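How Do You Teach a Robot to Take Out the Trash?

Hi again! Last time I told you how our robot sees. Now for the part I spend most of my day on at our lab in Hillau, and it's a lot like being a very, very patient babysitter.

A robot doesn't know what trash is. So I show it! I move my own hands, the robot's hands copy me, and a computer saves everything: what the robot's camera saw and how each finger moved. One try like that is called an example. Our robot learns by looking through piles of them and finding what they have in common.

How many is a pile? For the job we call Frei (pick up a paper ball, drop it in a little bin) we want 600. So far I've done 420. My arms are tired!

You might wonder why one perfect example isn't enough. Well, suppose you only ever practiced catching a ball thrown from the same spot. Somebody moves two steps over and, oops, you miss. So I keep changing things. The ball goes left, or right, or farther back. I squash a new one with different wrinkles. Some days I swap the bin.

I keep my goofs, too, in a folder of their own, so we can look at what went wrong.

Before each try I put the robot's hands up, one on each side of the bin, and then I take a breath and start.

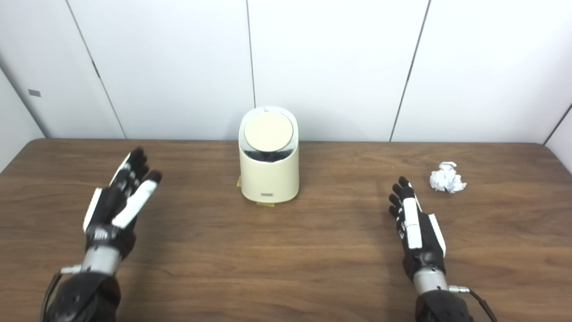
Then it's off to the paper ball, nice and slow, and when that one's saved I set up the table for the next.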